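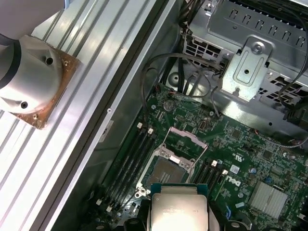

Loukia Alexiou asked me at the coffee table this morning whether the people on our refurb line were scared of the thing or just bored by it, and I said I'd build my whole opening around that. So thanks, Loukia. Bit of both!

(Wait for people to sit down. Don't rush this part.)

Okay. Processors going into sockets. If you've done this job by hand you know the feeling — you hold your breath, you lower the chip, and you pray you didn't just bend a pin. At Zadetti we had people doing that all shift long. Good people, steady hands, sore necks.

Now the arm places the chip. What do the people do? This is the bit I want to spend time on, so slow down here.

First thing that changed was talking. Placing a chip is quiet work, you can't chat. Aliki told me she'd sat next to Spyros for two years and learned he had kids the month the arm went in. (Pause, they usually laugh.)

Second thing, and I was slow to see it: the job got more decisions in it. Somebody has to look at a board and say yes, this one's fit to go to the arm, or no, pull it. That used to be a feeling in your fingertips. Now you have to say it out loud and write it down, and some of our best hands hated that. Iraklis really hated it. He's come around on the writing, still grumbles about the screen.

Pay. Somebody will ask, so say it before they do. We moved four people up a grade, and it took us until November to do it, which was too long. They were doing the new job on the old money and they knew it. I'd fix that first if I did it over.

Stop button story goes here. Keep it short. Anyone can stop the arm, no reason needed, no form. Jeferson stopped it 24 times in his first week and I didn't say a word, and I'm glad I didn't, he knows that station better than I do now.

Then over to the Ketis folks for the training part. Leave time for questions, and drink some water.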